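# Tables and tops at Fillow, the winter set

We've had such a good few months with wood! This page gathers what came through the Fillow workroom before the new year, mostly table tops, with a few odds and ends that were too nice to leave out. Sanne Van Loon wrote the notes and I've tidied them up (she writes the way she talks, so blame me for any full stops in the wrong place).

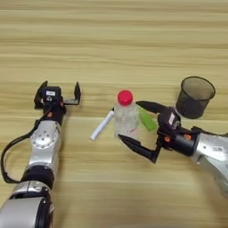

*Pale beige, honey and soft tan, with the darker streaks showing up nicely. Wood grain like this makes me want to clear everything off and just look at it.*

## What we love about a pale top

A pale table is lovely to work at in January. The light goes by half past three in our bit of the building, and a light surface makes the most of what's left of it. Sanne has had one at home for years and says she still finds new lines in it when she's waiting for the kettle.

The stripes are the best bit. Look along the grain and your eye goes off sideways, past whatever is standing on the table, and there's always another band slightly warmer or creamier than the one next to it. We get asked for plain, even tops quite a lot, and they're very handsome, but give me the streaky ones any day!

## Looking after yours

Quite a few of you wrote in after the open day asking how to keep a light wooden top from going grubby. This is what we do with ours:

- Wipe with a cloth that's been wrung out hard, always along the grain.
- Dry it straight away with a second cloth. An old tea towel is perfect.
- Put felt pads under anything metal or heavy, and lift things when you move them.
- Rub out small marks with very fine paper, going gently, then wipe off the dust before you oil.
- Leave fresh oil overnight before you put anything back on the table.

If you aren't sure what finish is on your table, try a little oil on the underside first and give it a day.

## Bits and pieces

The Urrutia bench is finished at last, all 22 slats of it, and it's gone to its new home by the river. The two Wavach stools are still waiting for seats. Sanne has changed her mind about the colour again, and I think she's right this time.

The sample boards are back on their shelf and there are around 40 of them now, so do come and handle them. You really can't choose a wood from a screen, and half the fun is finding that your favourite is one you'd never have picked by name.

Next set of pictures goes up in April, with the Tavent shelves in it if the oak arrives.

*Page last changed January 13, 2023*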